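Zoltico opens its doors, and a robot sets the table
December 14, 2022

Home robotics outfit Zoltico let visitors in to see its table-setting arm at work this week, the first public showing since a planned October session was called off. The venue was a furnished room at Ismont, with folding tables, a television and a sofa in place of the usual lab benches.

The job on offer was modest. The arm handles cutlery and is meant to end up with a setting a person could sit down to. Zoltico calls it "everyday dexterity". Most of us call it laying the table, and most of us learned it before we started school. 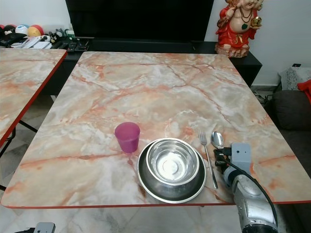
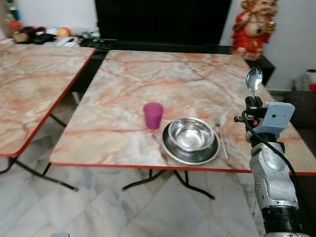
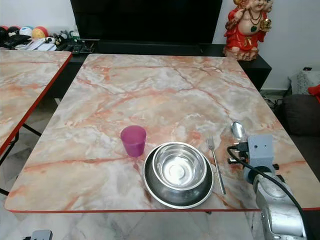
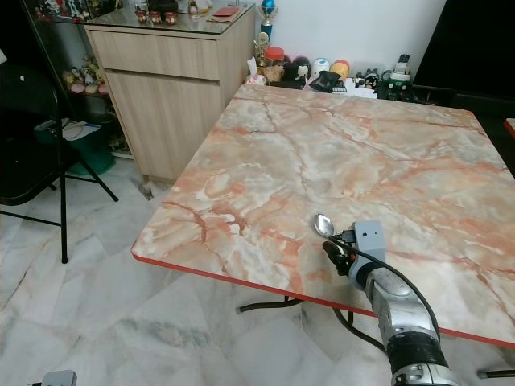

A spoon and the arm at Zoltico's open day.

Staff quoted 3309 logged attempts at the task over the past year. Asked how many of those had ended with everything where it belonged, they said the figure was still being worked out with Flovell, the software firm that supplies the control system. It seems an odd number not to have handy on an open day.

There is also the question of speed. A handout given to visitors puts a full setting at 65 seconds, without saying whether that covers one try or the best of many, or how many pieces count as full. A reporter who asked to bring a fork from home was told the system had been tuned for particular utensils and that outside items would be looked at "down the track".

None of this makes the work worthless. Thin, shiny metal lying flat on a hard surface is awkward for a machine to pick up, and plenty of better-funded labs would sooner show you a foam block. Running it in something like a real living room is a fair choice too. But the company's brochure talks about aged care kitchens and people living alone, and there is a long road between those places and one spoon.

The money is a worry as well. Lecomte, which has backed the project for 2 years, would not say what a finished unit might cost or whether it would be sold or leased. Households on a pension will want to know that before they hear any more about dexterity.

Zoltico says it will publish its results once it has passed 3360 attempts, a total it expects to reach early in the new year. It has not said whether the failures will be included – we have asked, and will update this item if we get an answer.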